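4.3 Loss of localization in front of reflective surfaces

The most serious fault in our trials was not found in the arm or in the gripper, but in the way the mobile base understood where it was. During the test period the base stopped without a command 8 times. In five of these cases the robot was working close to a mirror, and the planner had placed an obstacle on the map where no obstacle existed. The Garkamberg log shows the same pattern each time: the depth data contains a second arm, moving toward the first one, and the safety layer reacts as it was designed to do.
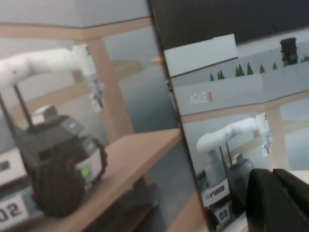

We first suspected the wheel odometry, and we spent much of March on this wrong idea. The odometry was recalibrated and the drift became smaller, but the stops continued. Only when we replayed 517 depth images by hand did we see that the false points always moved together with the real arm. After a false stop the arm kept its position, but the base estimate jumped. In two cases the next motion command was then computed from the wrong pose, and the gripper touched a wooden post at low speed. There was no damage – the force limit worked – but we consider this a safety matter, as the operator had no warning.

The filter of Ho removes such points when the plane of the mirror is known in advance. We could not use it directly, for our mirror was leaning and was moved between sessions. We therefore limited the speed of the base near any surface marked as reflective, and we added a waiting time of 2,000 ms after each stop, so that the pose can be estimated again before the arm is released. Over 2,830 further motion commands no contact happened. Two false stops remained.

The choice of base also plays a role. A lower chassis would keep less of its body in the reflection, and we compared several four-wheeled types for the next version of the Turetti platform.

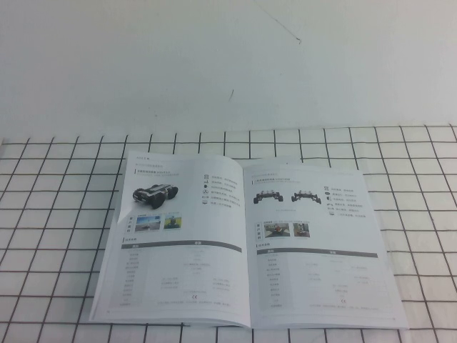

Figure 4. Product booklet with wheeled robot chassis, opened on the grid table.

The comparison is not finished. The data sheets do not say how the sensors behave near glass or mirrors, so this must be measured on a loaned unit at Rarenthorpe before a decision is made.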